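Sleeping in the loft room

We moved our bedroom upstairs in June, and I said I would write up how it went. The short version is that I sleep better and bang my head more.

The old room faced the road. Canan Ateş, who lives two doors down, had already gone up a floor and told us the traffic noise drops off a lot. She was right. I can still hear the first bus, but it no longer wakes me.

Getting the bed up was the hard part. Doğukan came over to help and we had to take the frame apart on the landing. The mattress is 203 cm long and would not bend round the top of the stairs until we took the handrail off. I put it back the same evening — four screws, one of them new.

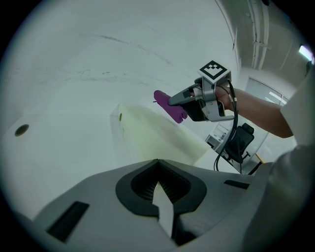 White ceiling and sloping wall, with the small round fitting.

Heat was my main worry. July was bad, August was fine. We bought a fan and ran it most nights with the door open. Now it is the other way round and I have got the thick duvet out.

Still to do: curtains, a shelf for books, and something about the third stair, which creaks. I was quoted 442 for made-to-measure blinds and said no.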